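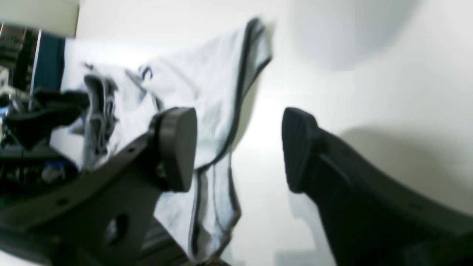 Imogen Dobson told us in our very first meeting that folding was the wrong place to start, and that we ought to look at how a shirt gets picked up out of the heap. She was right, and it changed our whole project! We had walked in with a plan to compare three ways of folding T-shirts for the Hendness clothing bank, and we walked out with a question we liked much better: how much of the work in a pile of clean clothes is finding the edge?

Background

The clothing bank takes in washed clothes from two collection points, Atard Street and the Furnival building, and sorts them on long tables before they go out on the shelves. Everything arrives crumpled in bags. A sorter pulls out a piece, works out what it is, finds the collar or a hem, shakes it flat, folds it, and puts it on a stack. We all do this at home without thinking, so it was a surprise how much there was to look at once we slowed it down.

What we did

Over 2 afternoons in October we timed the sorting of 127 pieces. One of us sorted, one ran the stopwatch, and one wrote everything down (we traded jobs whenever somebody's back started to hurt). For each piece we noted the time from first touch to the moment the sorter had it by two corners or both shoulders, and then the time from there to the finished fold. We called the first part "search" and the second part "fold."

We also wrote down the type of item, whether it was plain, and whether it had trim in a different color from the rest of the cloth. That last column was almost left out. We are so glad it stayed in.

What we found

Search took longer than fold for most of the shirts and nearly all of the towels. The slowest things by far were plain white ones. When a white T-shirt is balled up, the hem looks just like any other crease, and you end up turning it over and over, pinching at folds that lead nowhere. Pale items with a dark stripe or binding along the edge were a different story. The eye goes right to the line, and you can follow it with your fingers until you hit a corner.

Prints helped less than we expected. A logo tells you which side is the front if enough of it shows, but when only a little piece of it peeks out of a fold you can't tell which way up it is, or even whether it's a letter.

The Viltbridge method

Our teacher passed us a handout from the Viltbridge laundry course that suggests lifting a garment from the middle of the heap, letting it hang, and grabbing the lowest point. We tried this on 70 of the pieces and loved it. The lowest point is very often a corner or the end of a sleeve, and from there you have something to follow. It works best with towels. With hooded sweatshirts it was a mess, because the hood swings around and the cord catches on everything.

Problems

The stopwatch person sometimes started late, especially near the end of the afternoon. We also got faster as we went along, so the later pieces are not quite a fair comparison with the early ones. If we did it again we would shuffle the bags first and have everyone practice for an hour before timing anything. We would like to try children's clothes too, which we skipped, and fitted sheets, which we were frankly scared of.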